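Red and green bars get their own corner at Tierney workshop
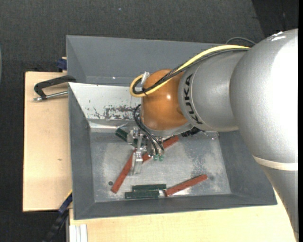

Anyone who has ever dug through a deep metal bin for one last bar will understand why people at the Tierney workshop are so happy this winter. The parts room has had its big sort-out, and it looks wonderful!

The job started in December, when Ifigeneia Theodorakopoulos took over the stock of colored bars and decided to go through every bin in the room, right down to the bare metal. She found 253 bars in all. Some were in the bins where they belonged, plenty were on shelves meant for other things, and 2 were holding a window open (they have been replaced with a proper window stay, and the window is much happier for it).

"I thought it would take an afternoon," she said. "It took most of a week, and I loved it. You get to the floor of a bin and see all those scratches, and you think, well, this one has worked hard."

The bars are red or green, and until now the two colors had separate homes at opposite ends of the room. That sounds tidy, but most jobs at Tierney call for both, so people spent their mornings walking back and forth with an armful of one color looking for the other. Now red and green share the open gray bins, with the spare stock on a low rack along the back wall. The bins have wide sloping sides, so the bars tend to slide toward the middle where they are easy to get at, even when there are only a few left.

There was some talk of buying new bins. Enda Tully, who looks after supplies, was all for it at first and had a catalog open on his desk with the page corner turned down. Then he saw the old ones with the clutter out of them. The paint is worn in places and the floors are scuffed, but the metal is sound, and he closed the catalog. The money went on better lights for the room instead, and what a difference they make! You can tell red from green from the doorway now, even late on a gray afternoon.

Each bin is topped up from the rack when it runs low, and no bin gets more than 50 bars, a limit Theodorakopoulos picked after trying a few fuller ones and finding that the bars at the bottom stayed there for good. Bars that come back bent or chipped go in a crate by the door marked Nostiseo, the name of the old supplier. The crate has been called that for so long that changing the label seemed wrong.

The new layout has been in full use since the start of January 2023. Tully says the rack should hold enough bars to last well into spring, and a fresh delivery is already on order in both colors.

Next on the list is the fittings cupboard, which has 52 small drawers and labels on very few of them. Theodorakopoulos has already bought the label tape. Staff who have odd fittings in coat pockets, toolboxes or desk drawers are asked to leave them in the tray on top of the cupboard before the sorting begins.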